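Stakwood TR-6 Teaching Kit
Hand guiding and remote control for parts handling cells

The TR-6 is an add-on kit for showing a two-finger gripper arm how to load, unload and sort small parts. An operator either moves the arm by the handle or drives it from a separate hand controller. The kit records the motion, the finger opening and the wrist camera view together, and saves each run as one demonstration.

It is sold for new cells and as a retrofit for arms already fitted with the Stakwood wrist plate.

Two ways to teach

Hand guiding: Hold the enabling switch on the wrist handle and the arm goes slack enough to push. Move it to the part, close the fingers with the thumb wheel, lift, and carry the part to where it should go. Release the switch and the arm holds position. Most operators use this mode for short moves and for setting approach angles.

Remote control: The Misska hand controller follows the operator's wrist and passes the motion to the arm. Thumb wheel travel matches finger travel. A scale setting on the side of the controller reduces arm motion for close work, such as lowering a part between compartment walls.

Both modes can be used in the same demonstration. Press the mode button between moves; recording continues.

Teaching with compartment trays

Trays are the most common job for the kit. Parts may lie at any angle in their compartments, so the operator should record picks on upright parts, tipped parts and parts lying on their side. The ribbed finger pads close on opposite sides of a round part and leave the open face in view of the wrist camera, which helps when the hub and hole pattern matter at the next station. 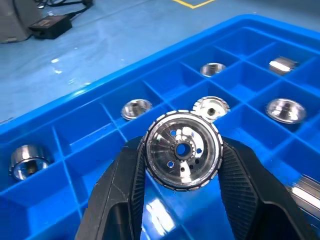
What is in the kit

Wrist handle with enabling switch and thumb wheel
Misska hand controller with charging stand
Wrist camera and bracket
One pair of black gripper fingers with ribbed pads
Chaudhry recording unit with power adapter
Cable set and mounting screws

Trays and workpieces are not included.

Specifications

Finger opening: 94 mm maximum
Recorded axes: 6, plus finger position
Controller run time: 6 hours
Stored demonstrations: 80 per job
Motion scale: full, half, quarter

Recording and playback

Name the job on the recording unit before the first run. After each run the unit asks whether to keep or discard it. Discarded runs are erased and do not count toward the job limit. For a single part type in one tray, 21 kept demonstrations is our recommended starting set. Add more if the parts have polished faces, as reflections change with the angle of the wrist.

Ordering

The TR-6 ships from Clultalia. Please give the arm model and wrist plate number with your order. Spare finger pads are sold in pairs.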